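July 17, 2025

Chopsticks all day, and I'm still grinning! I've been telling everyone that machines will be doing kitchen chores sooner than they think, and then I spend a whole evening on whether a gripper can put a chopstick in a basket. Ha. But it's such a good problem. They're thin, they roll, and the wrapped ones have that slippery plastic (my own fingers fumble those). 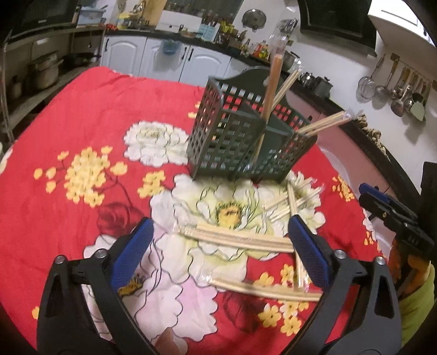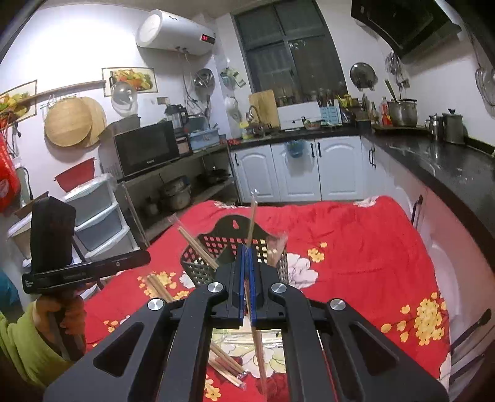 Freya Kershaw thinks laundry will come first. I say cutlery. Laundry has no edges you can trust, and a chopstick is at least stiff, so once you've got it, you've got it. We argued for over 2 hours and she wants to bet dinner on it, to be settled in September. Fine by me!

Do I think a machine could tidy my whole kitchen today, by itself? No. Lids, garlic, bottles, all of that is still a long way off for it. But sorting the cutlery, slowly, with a person checking now and then? I'd say that's close. Two years ago I would have laughed at the idea.

Must ask Freya for the Harasym article she keeps quoting. And buy garlic.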